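How to Fold T-Shirts So They Stand Up in a Drawer

I love a full T-shirt drawer that you can read like a bookshelf. Every shirt on its edge, every color showing, and the one you want comes out without wrecking the other fifteen! I learned to fold this way after moving into a tiny apartment in Brestton with one dresser and far too many race shirts, and I have been bugging my friends to try it ever since.

You don't need a folding board or special dividers. You need a flat surface, a drawer, and a stack of clean shirts. Give yourself an evening for the first round. After that it goes quickly, and you can do it with the radio on.

Before you start

Measure the inside height of your drawer, from the bottom up to the rim of the opening. A folded shirt should stand a little lower than that, so the drawer closes without catching. Mine is 8 inches deep inside, so I fold to a height of just under 7 and everything slides nicely.

Make sure the shirts are completely dry. A slightly damp shirt feels fine on the table, then goes musty in a packed drawer. Warm from the dryer is great, though - the cotton lies flatter and takes a crease much better.

Pick a surface at waist height if you can. A bed works, but it's soft, so your creases come out soft too, and your back will complain before the pile is done. A kitchen table or a desk is far nicer.

The fold

1. Lay the shirt face down with the collar pointing away from you. Smooth it from the middle outward with flat hands. Pull the hem straight.

2. Fold one side in toward the center, so the edge of the shirt runs down the middle of the back. Turn the sleeve back on itself so it stays inside the strip.

3. Do the same with the other side. You now have a long rectangle, the same width at the top and bottom. If it narrows at the hem, open it up and try again. This is where most floppy folds begin.

4. Bring the hem up toward the collar and stop an inch short of it. Smooth again, pushing the air out toward the fold.

5. Fold in half or in thirds, depending on your drawer height. Thin shirts like thirds. Heavy ones are happier in half.

6. Stand it up on its folded edge and let go. If it stays up by itself, you've got it!
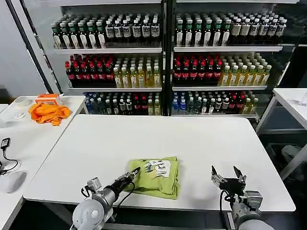
Shirts with a big print on the chest deserve a little extra care. Folding face down keeps the design on the outside, so you can tell your concert shirts apart at a glance. Try to keep a sharp crease from running right across a thick print, especially an older one that has started to crack. Moving the fold up or down by half an inch is often enough.

Slippery sports shirts are the hard ones. I roll those loosely and tuck them in a row at the back, where the cotton shirts hold them in place. My friend Edin Delić swears by folding them in pairs, one inside the other, and I have to admit his drawer looks fantastic.

Filling the drawer

Start at the front and work back, with the smooth folded edge facing up. Sort by color, by sleeve length, by whatever makes you happy. I go light to dark, with the paint-and-gardening shirts in a corner of their own.

Leave a gap about as wide as your hand. A drawer packed solid puts all the wrinkles back in, and you'll be tugging at it every morning. If the row is too loose and the shirts slump, a shoebox lid or a bookend will hold them up until laundry day.

When clean shirts come back, slip them in at the rear and slide the row forward. You'll wear more of what you own this way - I found a shirt I'd been missing since December!

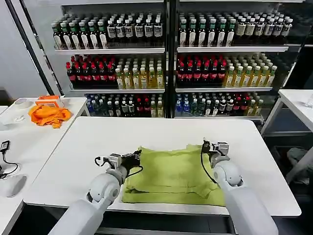
Fatos Kos wrote in to say that thirds never worked for his extra-large shirts, and that he now folds the long strip in half twice, then once more if the drawer is shallow. He also turns the collar end inward so it doesn't stretch. I tried it on my biggest sweatshirt and it stood up on the first go, so big-shirt people, please give his version a chance.

Fixing common problems

The shirt falls over: the strip was probably uneven, or there's air trapped in the middle. Unfold back to step 3 and smooth it out.

The bundle is too fat: make one less fold, and let it stand taller if your drawer allows.

Creases down the front when you wear it: bring the sides in a little less, so that they sit farther from the middle of the chest. Hanging the shirt in the bathroom while you shower takes care of light ones.

Next I'll be tackling jeans, which stand up even better than shirts and take up a lot less room than you'd think.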